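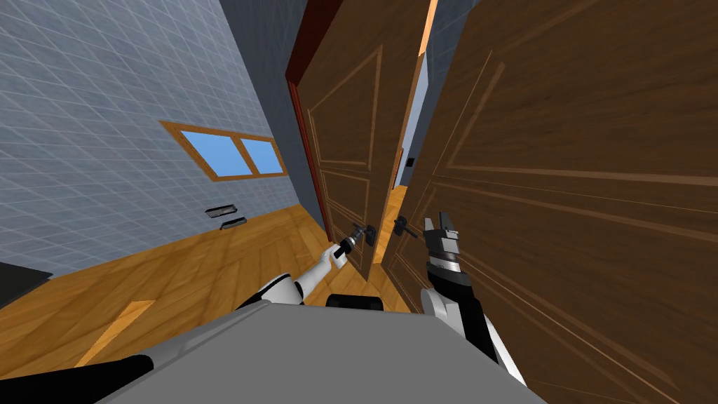 I finished the big one! All 2,000 pieces of the Odska harbour puzzle went together at ten to midnight, and I was so pleased that I made toast and stood there eating it over the thing, which I then had to brush crumbs off. It took me most of August. I've had a few messages asking how I stuck with it, and a couple more asking why, so I thought I'd write down everything that's been buzzing round my head while I should have been sleeping.

I came back to jigsaws through my friend Kipchumba, who gave me a battered Pimell box of a canal lock with narrowboats on it. I hadn't done one since I was a child. I'd remembered them as a rainy holiday thing, something you did when the telly was broken, and then I sat down after tea with this canal and looked up and it was dark outside and I'd done the whole of a boat called Marigold. I was hooked, completely. There is a feeling when a piece you have tried in the wrong place again and again suddenly drops in somewhere else, and I'd put it right up there with a good cup of tea after a swim.

So, the harbour. It's a painting, lots of little houses up a hill, fishing boats at the bottom and then (oh dear) a sky. The sky takes up the top third. There's a bit of cloud on the left that I loved dearly by the end, and the rest is the same pale blue all the way across. I did the edge first, like everyone. Then the boats, then the red roofs, then the green roofs, then the houses that are sort of cream and sort of yellow, depending on whether you have the lamp on.

I sort by colour to begin with, into baking trays. I know people buy proper sorting trays that stack, and they look lovely, but I have baking trays and I don't bake much in summer. Once I'm down to the sky I sort by shape instead. Two knobs and two holes in one tray, three knobs in another, and the strange ones that look like a little man falling over go in a saucer. I really like the strange ones. They tend to go in quickly because there are so few places they could fit, and when you've been at it all evening you need a quick one.

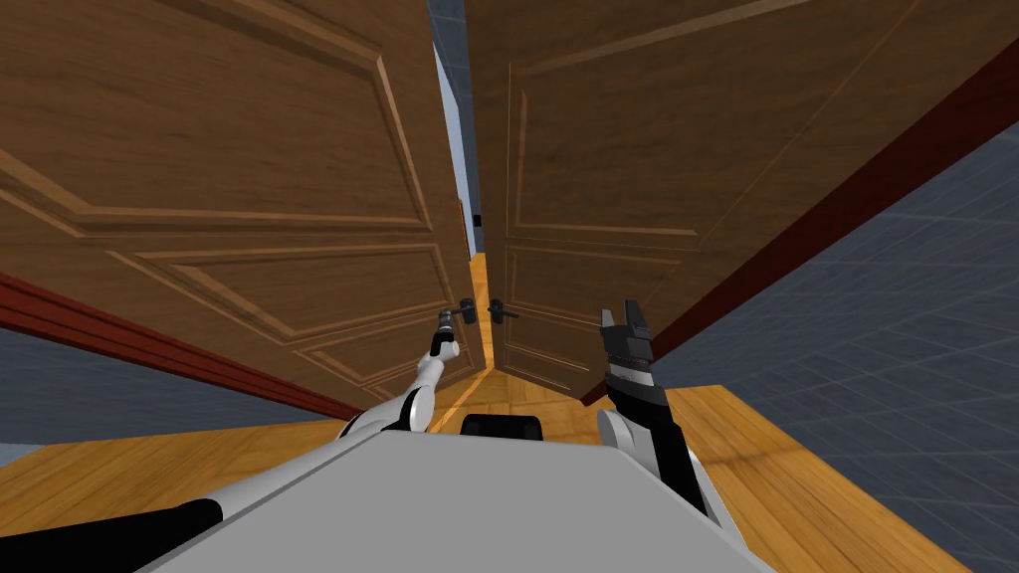 Double doors in brown wood with raised panels.

Light matters more than I ever thought it would. I started this one in the evenings under the ceiling light and got nowhere, as every shiny piece had a white glare in the middle of it. Then I moved a reading lamp to one side, low down, and wow. You can see the cut lines, and you can see tiny changes in the blue that you'd swear weren't there. Mornings are better still. I did more in an hour before breakfast, in my dressing gown, than in a whole evening of squinting. If you only take one thing from this post, have a go in the morning.

Josphat does his with the lid turned face down on the floor. He won't look at the picture at all! He says the lid spoils it and that you should find out what you're making as you go, the way you would with a book. I tried that with a Fernandes 500-piece of some vegetables and enjoyed it very much, but for the harbour I had the lid propped up against the fruit bowl the entire time and I looked at it constantly. I'd happily do the vegetables his way again. They had a very surprising marrow.
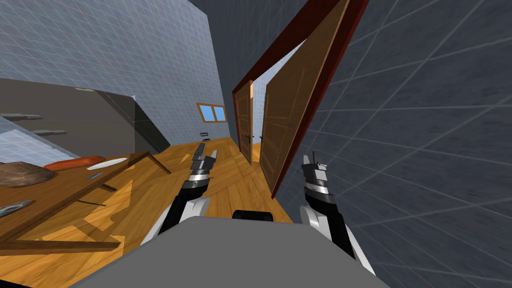
A big puzzle needs more room than you'd think from the size printed on the box, as you want space for the loose pieces as well as the finished picture. My first canal lived on a tea tray and I was forever knocking bits of it on to the carpet. If you've got a proper wooden table, with a warm brown top like the one on the left, you're well set up for a blue sky, because pale pieces stand out beautifully against brown. Autumn woodland would be another matter, and for that I'd put down a plain white sheet of card first. Card also lets you slide a finished section about without it folding up in the middle, and I've lost a whole church spire that way.

Now, the missing piece question. I buy nearly all mine second-hand, so I live with the risk. My Stokach steam train was meant to have 1,365 pieces (such an odd number, I've no idea why they settled on it) and it came with 1,364. I'm fairly sure it was gone before it got to me, though I did have the cushions off the sofa and I did look in the hoover bag. The gap was in the smoke. Idrisa cut me a replacement out of a cereal packet and coloured it in with pencil, and it's so good that I have to hunt for it now. I think I like that puzzle more than any of the complete ones.

A few other odds and ends that might help if you're starting out. Begin with 500 pieces, and choose something with lots of separate patches of colour, such as a shop window or a shelf of books. Don't force a fit. If it needs a thump, it's wrong, and you'll only find out when the row underneath won't close up. Stop when you're cross. And keep the box somewhere you can find it again, as I spent a good while this week looking for the harbour lid after moving it off the fruit bowl.

I counted up what's in the cupboard and I've got 19 boxes, of which I've done 12. I'm going to swap some of the finished ones with Hamisi, who has a weakness for lighthouses and has promised me one in a storm. Storm skies are a treat after plain blue, all those greys and purples to sort!

The harbour is still out, by the way. I can't bring myself to break it up yet. I walk past and stroke the cloud. It will have to go back in its box before the weekend, though, as people are coming for dinner and they'll want somewhere to put their plates.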